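Budgeting for a laundry-folding robot hand: tips from the back bench

So you want a robot hand for the laundry corner of your workshop. Good! We've been planning ours at Stultthorpe since October, and it's been the most fun I've had with a spreadsheet in years. A few things worth sorting out before you ring a supplier.

Start with the clothes. Tip out a normal load and make piles: towels, tees, trousers, anything slippery, anything dark. Towels are easy. A black shirt in a heap is a much tougher customer, so put one in your trial kit from the start, and ask every supplier to have a go at it while you watch.

Work out what the hand itself needs. If all you'll ever do is lift flat towels, a two-finger gripper will see you right and leave money for other things. If you want to pinch a collar or find a sleeve, look at a hand with a proper thumb.

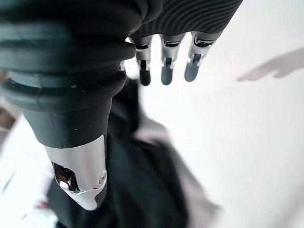
Robot hand with a thumb
Held open above a crumpled piece of black fabric

With dark cloth, look at the bench as well as the hand. Black on white gives you lovely strong contrast around the outside of the garment, but the folds in the middle can still be hard to pick out. Try your lighting before you spend anything on cameras. We moved two lamps and it cost us nothing!

Sleeves and covers wear, so put them on their own line. Ask what a spare costs, how long it takes to arrive, and whether you can fit it yourself with ordinary tools. Our quote from Tuvska had spares tucked in under "sundries", and I nearly missed them. I now keep $400 a year aside for covers and fingertip pads, plus $75 for cleaning gear (lint gets everywhere, and I do mean everywhere).

Measure the bench with the arm stretched out, then leave elbow room for a person with a basket. Chalk the reach on the floor. Arif Purba did ours on his lunch break, and we ended up shifting the ironing board to the other wall.

Save a decent chunk for learning time. Saragih offered us 13 hours of training with the arm and I very nearly crossed it off to save money. So glad I didn't. Peter had never touched a robot and was writing his own little pick-up routines by the end of it!

Other odds and ends for the budget:

Freight and any crate deposit
An electrician, if the power point is in the wrong spot
A safety assessment before anyone shares the bench with it
A plain white bench cover, and a second one for wash day
$1,000 put by for whatever you forgot

If the total makes you wince, ask about hiring first. A short hire with your own washing will show you which garments give you grief, and you can trim the wish list from there. Take the black shirt.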